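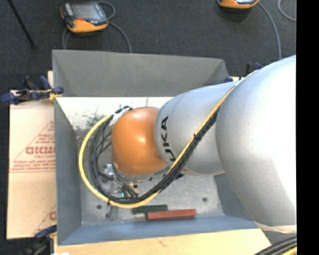

Gray metal bin, open top, on a wooden tabletop.

Clakness Open Metal Bin

Gray metal bin for parts, hardware and small stock. The top is fully open and there is no lid to remove. Sold singly or in packs of 11.

Details
Material: metal, gray finish
Item no.: 1000-59
Use: indoors, on a bench, table or shelf
Cleaning: damp cloth and mild soap. Do not use scouring pads.

Ordering
Single bins ship from our Jesimside warehouse. Packs ship on a pallet and need a signature at delivery. Label holders and divider sets by Urbańczyk are sold separately and clip over the rim without tools. Dividers made for the older Grerkurley bins do not fit this model.

Returns
Unused bins can be returned within 59 days. Keep the cardboard sleeve, as we cannot accept bins sent back without it. Pack orders are subject to a restocking fee.

For bulk pricing or a custom finish, contact Uyên Diệp in sales.

Page updated 8 May 2018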